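Everybody Should Own a Double Sink (and Use Both Sides)

I have washed dishes in a lot of kitchens, and I will argue for the two-basin sink with anyone who'll listen. My friend Halima Okoro ripped hers out in September and put in one giant tub. Gorgeous thing! But every time I cook there I miss the divider. With two basins you have somewhere for the dirty stuff to wait while the other side stays free, and a big bowl can sit by itself without getting buried.
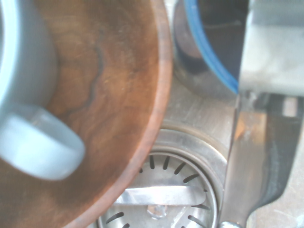
Mug in the bowl, bowl by the drain.

I'm also a shameless nester. Mugs go inside bowls, small things go beside them, and the strainer stays as clear as I can manage. Rosario Sanna says this is just stacking with a fancy name – fine, but it's good stacking, and it makes a dull chore feel like a puzzle.
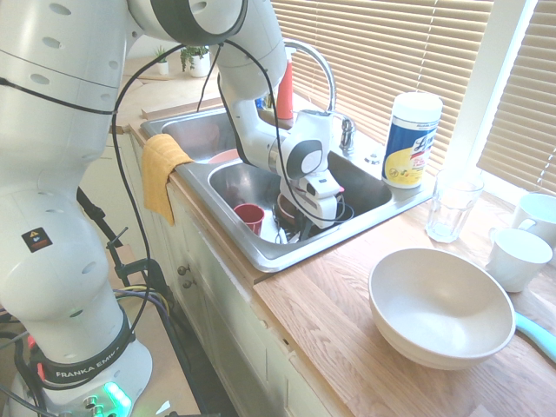

Then there's the tall gooseneck faucet, which I love almost as much. You can get a stockpot under one! The low spout in my first apartment meant filling pots 2 cups at a time, and I put up with it for years.

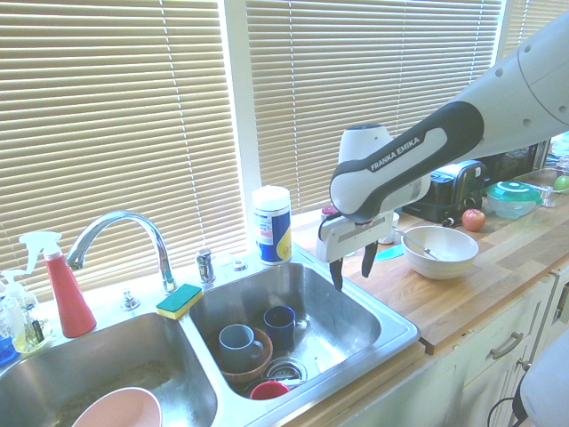
And the divider itself is the best sponge shelf ever made, right in reach of either side. People tell me a single basin is better for sheet pans, and okay, they have a point. I wash a sheet pan maybe twice a week. I wash mugs every single day, and I'm keeping my divider.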